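Washing a down jacket at home vs. paying for it

wayne_oakley
Posted 2019-07-08
I have a Vastley down jacket that I've worn for 4 winters and never washed. The collar is greasy and the fill has gone flat across the shoulders. The dry cleaner in town wants more than I'd like to pay. Has anyone done one in a regular washer? Mine is a top loader with an agitator.

bramblecreek
Don't put it in with an agitator. I did that with a Hirkano parka and it tore a baffle along the side seam. Take it to a laundromat and use a front loader, gentle cycle, cool water, two rinses.

atsakiris
Agree on the front loader. Use a soap made for down, not regular detergent. The drying is what takes the time. I run low heat with tennis balls and pull the jacket out every half hour to break up clumps by hand. Mine took two and a half hours last June, then I left it out overnight before putting it away.

I lay mine on the bed when I go over it for clumps. You can feel them better on something flat.

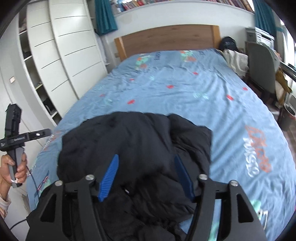 pete_in_duluth says tennis balls are a waste and he has never used them. Low heat and patience get the same result, and the balls made his dryer smell like rubber for a week.

atsakiris
They didn't smell in mine. Dryer balls work too if you have them.

norrlund
I'd still pay a cleaner if they do down regularly. Ask first. The one I used, Zervas, sends them out to a specialist and it took 13 days, but the loft came back.

bramblecreek
13 days in winter would be a problem for me – in July it doesn't matter much.

wayne_oakley
OK, front loader it is. Do I need to treat the collar first?

atsakiris
Yes. A little of the down soap and a soft toothbrush, let it sit ten minutes. Zip everything up before it goes in. And don't store it in the stuff sack afterward, hang it.

pete_in_duluth
Agree with her on the hanging.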